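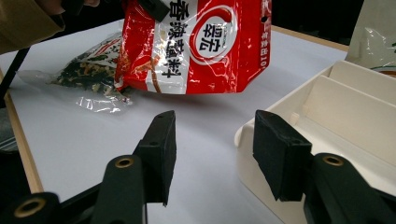 Holding the Bag

Rice is easy. A box of rice, anyway. Square corners, stays where it was put, weighs the same at both ends. Now try a packet of braising spice, all crinkle and glare, most of the weight slumped to the bottom and the top just a flap of plastic. People pick one up without looking. Robots, mostly, make a mess of it.

Dostmont, a Friday, third floor. The group at Navell has been at this since September and has got through a lot of dried seaweed. The project is called Honorato. The question behind it is small and stubborn: how many goes does a robot need to watch before it can lift a soft bag by the right bit, and does it matter which bags?

The method first. No robot arm in the room while the teaching goes on. A person holds the gripper in the hand, camera fixed to it looking out over the fingers, and simply does the job. Pick up, turn, put down. The camera records what the fingers would see, the software works out how the tool moved, and the whole lot goes to a learning program that later has to drive an arm fitted with the same fingers. Same view, same fingers, different muscles.

The old way was to steer the arm itself with a joystick. Slow. Chantal Turcotte did it for two years and still talks about it like a bad landlord. With the tool in her hand she can do 25 lifts before her tea goes cold. With the joystick she would be on her third, she says, and in a temper.

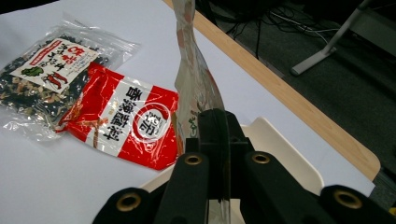
A thin printed bag pinched at its lower end between the gripper's fingers, with two more packets lying on the table.

So. The result, the thing people have been emailing about. The team recorded two sets. One had 200 lifts of a single kind of packet, done every which way. The other had 100 lifts only, but spread over a jumble of bags - clear ones, shiny ones, tall floppy ones, some nearly empty. Then both trained programs were given packets neither had met.

The smaller, messier set won. By plenty. It got the new bags off the table in 80 per cent of tries. The bigger set managed less than half, and its failures were odd to watch: the arm would go confidently for the middle of the bag, where its one familiar packet had always been stiff, and squeeze out nothing but air and noise.

Half the data, then, and a better pair of hands. Turcotte is careful with this. One lab, one table, one type of finger. The lifts were short. Nobody has tried it with wet bags, or frozen, or with a bag that has a hole in it and is quietly losing its contents. The floppy tall ones still go wrong more than she'd like, they fold over just as the fingers close and the camera loses the edge.

Glare is the other headache. Clear plastic throws back whatever light is in the room, and to a camera a bright crease and a bright edge are near enough the same thing. The first version of Honorato kept grabbing at highlights. They tried matt spray, which worked and was no use to anyone, as shops don't spray their crisps. In the end more lighting changes during recording did most of the good. Blinds up, blinds down, a lamp moved. Cheap and a bit boring to do.

Then there is passing. Lifting is one thing, but a warehouse wants the bag handed over, one gripper to the next, and that means two tools, two people's worth of timing and one tool letting go at the right moment. Let go early and it drops. Let go late and it tears. The second person has to find a free bit of plastic next to fingers already holding on, which with a small packet leaves almost no room. These recordings are kept in a seperate set, nicknamed Dudonura, and its far from finished. 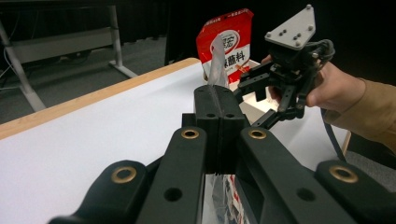

Octavio Núñez reckons the handover is where the messy-data idea will be properly tested, and he isn't sure it survives. Lifting forgives you, in his view: a bad grip at one corner is still a grip. A pass has a moment in it, and variety might blur that moment until the program never quite commits. He would sooner see a lot of passes of one bag first, and the jumble added after.

Turcotte disagrees, cheerfully, and the two of them have been having this out over lunch for weeks. Both versions are being recorded. Same tool, same table, two folders.

What she'd like to see next is other labs having a go with whatever is in their own cupboards. Different bags, different light, other people's clumsy hands. The recording guide goes out with the lifting data, a short thing, mostly about keeping the lens clean and not rushing the last bit before the fingers shut. The passing data will have to wait until somebody wins the argument over lunch.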